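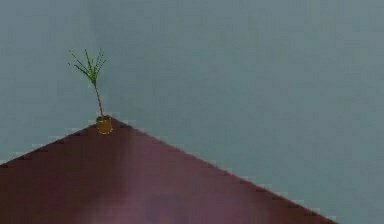

Hurkdale and Drumside Cycling Group
Minutes of the monthly meeting, 18 September 2023

Chair: Sigita Vītola
Apologies: received from both Drumside ride leaders, who were out marking the autumn route.

1. Minutes of the August meeting
Agreed, with one correction: the blocked dropped kerb is at the north end of Peltonen Road, by the chemist, and has now been reported under the right address.

2. Canal path petition
Wonderful news to start with! The petition for a proper surface between Hurkdale and Drumside closed on 3,287 signatures, well past the 2,000 needed for a debate at full council. Sigita thanked everyone who stood outside the station with a clipboard in all that rain. The debate should be on the November agenda and we can send one speaker for four minutes. Sigita will speak, and would love short stories from people who use the path (or would, if it weren't a bog from October to March).
Action: stories to Sigita, one paragraph each, before the next meeting.

3. Ositz Bridge junction
The council's drawings are out for comment. Lots to like, especially the separate crossing for bikes on the east side and the lower kerbs. Members were less keen on the shared pavement outside the bakery, where the queue often stretches to the bus stop. It was agreed to support the scheme, ask for the shared section to be moved behind the stop, and ask again about a signal phase long enough for trikes and trailers.
Action: draft reply to go round by email.

4. School ride
What a morning! 62 children rode in, plus parents and one very patient grandfather on a tandem. The head would like it every half term. We need more marshals for the Mill Lane crossing, and the hi-vis bibs need washing before they go anywhere near a child again.

5. Secure parking at Drumside station
The train company has offered space for 4 cycle lockers on the town side. A good start, though several people felt ordinary covered stands would serve far more riders in the same space. We will say yes please to the lockers and carry on asking for stands.

6. Any other business
The Peltonen Road lights are still out. The cargo bike is free to borrow again with new brake pads fitted, and it rides beautifully. The spare key is back on its hook.

Next meeting: same room, usual time. Please bring lights for the ride home.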